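# Small Prints, Big Room: Our Tabletop Gallery

**Project report, Display and Interiors elective**
Group: Zlata Harasym (writing this up), Severyn Kovalchuk, Anneliese Petersen

So our assignment was to pick one ordinary object and design a better way to live with it. Severyn wanted coat hooks. Anneliese wanted anything except coat hooks. I had a stack of art prints from the Potico shop that had been sitting in a folder since my first year, and that's how we ended up doing little display stands for people who aren't allowed to put nails in their walls (so, everybody in our building).

## What we asked people

We put a short survey on the dorm message board and got 104 answers, way more than we expected! The main question was where you keep pictures or postcards you like. Most people said a drawer, a book or the fridge. Only 12 had anything in a real frame. A lot of the comments were about glare from glass, and one person wrote a whole paragraph about tape pulling the paint off, which we read out loud in our presentation.

Our advisor, Zoriana Levchenko, told us to stop surveying and start putting things on tables. Good advice. We had already planned a second survey with a color chart and everything.

## Picking the material

We tried cardboard first. It was cheap and we could cut it at the kitchen table, but it sagged after a couple of days and the print slid forward every time someone shut the door. Then we tried a wire holder from Skokow, and that was sturdy enough, only the wire ran right across the picture and it bugged me every single time I looked at it.

Clear acrylic won pretty easily. You see the print and not much else, and you can wipe it off with a soft cloth. It does pick up fingerprints like crazy — I'd put that first on the list of complaints. The edges also catch the light more than we thought they would. Anneliese likes that. I go back and forth.

We did all our looking on a white tabletop, mostly around four in the afternoon when the room is bright. I picked an impressionist print for most of it, all pinks and lavenders on top with blue, green and orange down in the water. My thinking was that if a busy, colorful picture could hold up in a clear stand, a plain one would be fine.
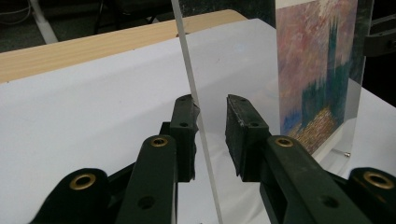 *Clear acrylic strip on the white tabletop, with the impressionist print in its stand at right.*

Light colors were the tricky part. The pale strokes in a print get a little lost when everything behind the stand is white too, and the darker shapes do most of the work from across the room. The tower in this one is what people noticed first. Severyn slid a sheet of gray paper behind it as a joke and we ended up keeping that idea, so the final design has a slot for a backing card.

## What we'd change

The base should be wider. Ours is fine on a desk but I wouldn't trust it on a windowsill with a cat around. I'd also like a landscape version, and Anneliese wants one that holds two postcards back to back so you can flip it when you get bored.

We spent too long on the name. It's called Zurura, it doesn't mean anything, we just liked how it sounded.

## Thanks

Thanks to Thodoris Politis in the workshop for letting us use the good polishing cloths, and to everybody who answered the survey. The leftover backing cards are in the box by the studio sink, take as many as you want.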